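손목 카메라만으로 어디까지 되나 (중간 정리)

급하게 쓴다. 내일 랩미팅이고 슬라이드는 아직 세 장. 그래도 여기 먼저 적어놔야 내가 나중에 찾아본다. 지난번 글에서 실험 끝나면 숫자 올리겠다고 해놓고 한참 지났는데, 메일로 물어보신 분이 계셔서 더 미루기가 좀 그랬음.

요약부터. 고정 카메라 빼고 손목 카메라 하나만 쓴 정책이, 파지 단계에서는 두 대 쓴 것보다 나았다. 전체 작업으로 보면 아직 진다. 이유는 짐작만 하고 있고 아래에 적는다.

작업은 피펫 집기. 스탠드에 걸린 싱글채널 피펫을 그리퍼로 잡아서 빼고, 옆의 팁 랙 위로 가져가서 팁 하나 끼우고, 다시 걸어놓기. 말로 하면 네 단계인데 학습시키는 입장에서는 단계마다 성격이 완전히 다르다. 잡는 건 자세 싸움이고, 빼는 건 방향 싸움이고, 팁 끼우는 건 그냥 눈 싸움이다. 다시 거는 건... 나중에.

데이터는 텔레옵으로 모은 시연 300개. 처음에 1,000개 잡고 시작했는데 2월에 일정이 꼬여서 포기했다. 대신 시작 자세를 많이 흔들었다. 스탠드 위치도 매번 조금씩 옮기고, 각도도 틀고. 이게 결과적으로는 갯수 늘리는 것보다 나았던 것 같은데 비교 실험을 안 해서 주장은 못 한다. 논문에 쓰면 리뷰어한테 혼날 문장이지만 블로그니까.

정책 구조는 별거 없다. 이미지 인코더 하나, 관절 상태 붙이고, 앞으로 8스텝 액션을 한번에 뱉는다. 한 스텝씩 뱉게 했을 때는 그리퍼가 피펫 앞에서 덜덜 떨다가 멈췄다. 시연할 때 내가 그 앞에서 망설였던 게 그대로 들어간 거다. 망설임도 잘 배운다. 8로 늘리니까 그 구간을 그냥 지나간다. 16도 해봤는데 그건 너무 눈 감고 가는 느낌이라 접었다.

학습 쪽 메모. 배치 크기는 거의 영향 없었음. 러닝레이트는 영향 컸음. 밝기 어그멘테이션은 꼭 넣을 것. 랜덤 크롭은 조금만, 많이 넣으면 손가락 위치가 흔들려서 파지가 망가진다. 손목 카메라에서는 그리퍼 손가락이 항상 같은 자리에 보이는데, 정책이 그걸 기준점으로 쓰는 것 같다. 손가락 부분을 검게 칠하고 돌려보면 파지 성공률이 바닥으로 간다. 이 실험은 Baltazar Zepeda가 메일로 제안해준 건데 진짜 시원하게 떨어졌다. 고맙습니다 (답장 늦어서 미안합니다).

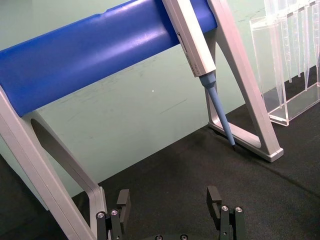 체크포인트 고르는 문제. 검증 손실이 제일 낮은 걸 고르면 거의 항상 나쁜 정책이 걸린다. 다들 하는 얘기지만 직접 당해보니 더 억울하다. 4,000 스텝 부근에서 손실은 이미 바닥을 찍고 올라가는데, 실제 로봇에서는 훨씬 뒤쪽 체크포인트가 잘한다. 그래서 그냥 일정 간격으로 저장해놓고 실물에서 하나씩 돌렸다. 무식한데 다른 방법을 모르겠다. 혹시 아시는 분 댓글 좀.

이제 결과. 표로 그리려다가 시간 없어서 말로.

파지: 손목 단독이 손목+고정보다 낫다. 차이가 꽤 난다. 고정 카메라 들어간 쪽은 스탠드를 옮겼을 때 예전 위치로 손이 가는 버릇이 있었다. 배경을 외운 거다. 손목 쪽은 그런 게 훨씬 덜하다. 스탠드가 움직이면 화면 안에서도 움직이니까 따라갈 수밖에 없다.

빼기: 비슷비슷. 둘 다 가끔 위로 충분히 안 들고 옆으로 당긴다. 이건 카메라 문제가 아니고 내 시연 문제다. 초반 시연 몇십 개에서 내가 그렇게 당겼음. 지우고 다시 학습하니까 줄었다. 없어지진 않았다.

팁 끼우기: 손목 단독이 진다. 많이 진다. 피펫을 잡고 나면 피펫 몸통이 시야를 가려서 정작 끝이 랙의 어디에 있는지 잘 안 보이는 순간이 생긴다. 게다가 랙이 투명 아크릴이고 팁도 투명이다. 사람이 봐도 헷갈리는데 저해상도로 줄인 이미지에서는 뭐 거의 안 보인다고 봐야 한다. 해상도를 올리면 나아지는데 추론이 느려져서 8스텝 묶음 사이에 눈에 띄게 쉰다. 잠깐 멈췄다가 가고 멈췄다가 가고.

다시 걸기: 둘 다 못한다. 슬라이드에는 작게 쓸 예정.

그래서 가설. 손목 카메라는 대상이 아직 손 밖에 있을 때 강하고, 손 안에 들어온 다음에는 약해진다. 당연한 소리 같은데 우리 경우엔 단계별로 쪼개서 성공률을 재기 전까지 전혀 안 보였다. 전체 성공률만 보면 그냥 "카메라 두 대가 낫네" 하고 끝났을 거다. 단계별로 재는 게 귀찮아도 꼭 하자. 미래의 나에게 하는 말임.

방법을 하나 더 시험 중이다. 내부에서 Flumeck이라고 부르는 건데 (이름에 뜻 없음, 폴더 만들 때 아무거나 친 것), 단계에 따라 어느 카메라를 믿을지 가중치를 학습하는 작은 게이트를 붙인 거다. 파지 전에는 손목, 파지 후에는 고정. 규칙으로 박아도 되지만 그러면 단계 전환을 내가 정의해야 하고 실패해서 되돌아갈 때가 애매하다. 놓쳤을 때 다시 손목으로 돌아와야 하는데 규칙은 그걸 모른다.

게이트 초반 결과는 반반. 잘 될 때는 정말 내가 원한대로 가중치가 넘어간다. 그리퍼가 닫히는 시점이랑 거의 딱 맞게. 그래프 처음 봤을 때 좀 감동함. 근데 시드를 바꾸면 어떤 건 처음부터 끝까지 고정 카메라만 본다. 게이트가 한쪽으로 무너지는 현상. 엔트로피 항을 넣으면 안 무너지는데, 대신 둘을 계속 반씩 섞어서 게이트를 붙인 의미가 없어진다. 계수를 중간으로 잡으면 되지 않냐고 하실텐데 그 중간을 아직 못 찾았다.

고정 카메라 쪽을 랜덤하게 꺼버리는 것도 해봤다. 드롭아웃 비슷하게 이미지 통째로. 이건 의외로 괜찮다. 게이트 없이 이것만 넣어도 배경 외우는 버릇이 꽤 줄었다. 사실 이게 제일 싸고 제일 쓸모있는 결과일 수도 있는데 발표용으로는 너무 심심하다. 한 줄짜리 코드라서.

평가 프로토콜도 적어둔다. 스탠드 위치는 테이프로 표시한 자리들 중에서 추첨, 각 정책 순서도 섞어서 돌림. 처음엔 정책 하나 몰아서 돌리고 다음 정책 돌리고 했는데 그러면 오후 햇빛 들어올 때 걸린 정책만 손해를 본다. 이거 모르고 일주일치를 버렸다. 순서 섞기는 무조건.

성공 기준도 중간에 한 번 바꿨음. 원래는 잡고 들어올리면 파지 성공으로 쳤는데, 비뚤게 잡힌 것도 들리긴 들린다. 근데 그 상태로는 팁을 절대 못 끼운다. 그래서 들어올린 뒤 기울기까지 보고 판정한다. 기준 바꾸고 나서 숫자가 다 내려갔고 기분도 같이 내려갔다. 위의 결과는 전부 바뀐 기준임.

질문 오기 전에 미리. 코드는 지금 못 올린다. 하드코딩된 경로 천지라 창피하다. 정리되면 Kestness 저장소 쪽에 올릴 생각. 데이터는 Brollari 쪽이랑 얘기가 끝나야 해서 더 걸린다. 피펫 대신 드라이버로 해도 되냐는 질문도 있었는데, 파지까지는 비슷할 것 같고 그 뒤는 모르겠습니다. 해보고 알려주시면 제가 더 고맙다.

남은 할일. 게이트 시드 늘려서 다시. 비뚤게 잡혔을 때 내려놓고 다시 잡는 시연 추가. 팁 끼우기만 따로 고해상도 크롭을 넣어보기, 전체를 키우지 말고 끝부분만. 다시 걸기는 거는 방향부터 통일하고 시연을 새로 모아야 한다. 내가 시연할 때마다 다르게 걸었더라. 영상 돌려보다 알았다.

이제 슬라이드 하러 감. 게이트 그래프는 잘 나온 시드랑 망한 시드 나란히 붙일 거다. 시드 다시 돌린 숫자는 나오는대로 이 글 밑에 추가하겠습니다.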